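Getting Marks Off a White Table, and Other Bowl Problems

I bought a white kitchen table on the theory that it would make the room look bigger. It did. It also made every crumb, pencil line and pan drag visible from the driveway. I've now had three years to regret this, and the regret has produced a certain amount of knowledge.

Start with the least exciting thing, a damp cloth and one drop of dish soap. Wipe, rinse the cloth, wipe again, dry with a towel. Most of what you took for permanent damage is breakfast. Do this before you reach for anything with a picture of lightning on the bottle.

Gray streaks are usually something softer than the table that rubbed off on it. Shoe rubber, pot bottoms, the unglazed ring on the foot of a bowl. A paste of baking soda and water will shift plenty of these. Put it on with a fingertip, leave it while you make coffee, and rub in small circles with a cotton rag. Melamine sponges work faster, but they're very fine sandpaper in a friendly shape, and on a glossy top they'll leave you a dull patch exactly where the light hits. Try the underside first. I tried the middle. 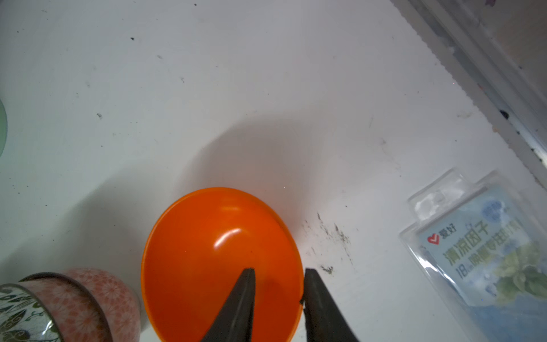

Pencil comes off with a pencil eraser, which took me an embarrassingly long time to think of. Ballpoint wants rubbing alcohol on a cotton swab, and patience. Permanent marker wants the same, plus a talk with whoever was holding the marker.

Scratches are another matter. If your fingernail catches in it, it's a scratch, and no amount of paste is going to talk it out of existence. You can buy a repair stick in white, and you will then discover how many whites there are. My table is apparently Kurup White, discontinued. The stick I own is a close relative with a bit more yellow in it, so I now have a scratch and a racing stripe.

The cheaper cure is to stop making new ones. Check the undersides of your bowls. Run a thumb around the foot ring, and if it feels like a cat's tongue, it's going to write on your table. A few passes with wet 400-grit paper will smooth it. Wet the paper, wet the bowl, and do it over the sink. My neighbor Felicja Kurek did all of hers in one evening with a podcast on and says it was the most satisfying thing she did all fall. She needs to get out more, but her table looks terrific.

On bowls that don't match

People apologize for these. I don't see why. A matching set is only a set until October, when somebody drops one, and from then on you own a set with a hole in it. With odd bowls you never notice the loss. You can also assign them. In our house the loud ones are for snacks, the plain ones are for cooking, and the pretty one is for keys, coins and a button from a coat I gave away.

Two things worth knowing if you collect strays:

Stack by foot size, with the widest at the bottom, and put a paper coffee filter between glazed ones. Filters cost next to nothing and they stop that awful squeal.

Buy plain white in pairs. It goes with everything, it nests, and it lets the flowery ones think they're special.

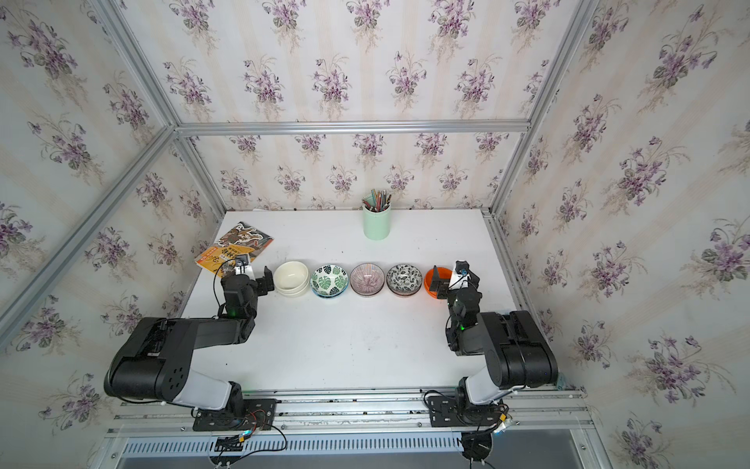 Bowls that are stuck together

Don't pull. Everybody pulls. Stand the bottom bowl in warm water, put a little cold water in the top one, and wait a couple of minutes. The outside one expands a hair, the inside one shrinks a hair, and they come apart with a light twist. Skip the hot tap and the ice cubes, unless you'd like four pieces to match up later. A drop of cooking oil run around the join helps with stubborn cases.

For plastic bowls, squeeze the rim of the outer one on opposite sides and let some air in. If a plastic bowl has gone orange from tomato sauce, leave it in a sunny window for a day or two. If it was orange when you bought it, relax.

From the mailbag

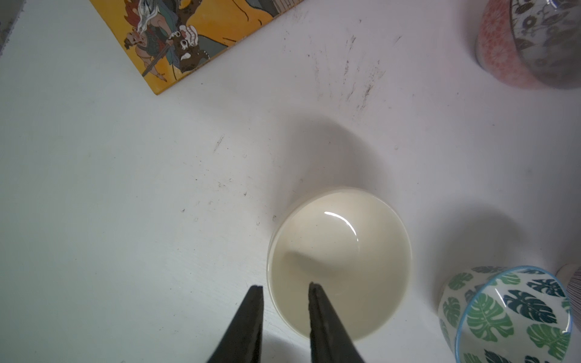
Vusholm, December 16, 2023

Ruairí Ó Briain writes that his cream glazed bowls have picked up fine gray lines inside, and he'd like to know whether they're cracked. Probably not, Ruairí. Those are most likely spoon marks, a trace of metal left on top of the glaze. A little powdered cleanser made for cookware, mixed with water and rubbed gently with a soft cloth, should lift them. Rinse well. If the lines stay put and go brown when the bowl has had tea in it, that's crazing, and I'd retire the bowl to holding paper clips.

He also asks what I think of vinegar. I think it's good on fries. It will take hard water scale off a glass, but keep it away from marble and never mix it with bleach.

Send table troubles to the usual address. Repair sticks in Kurup White will be received with tears.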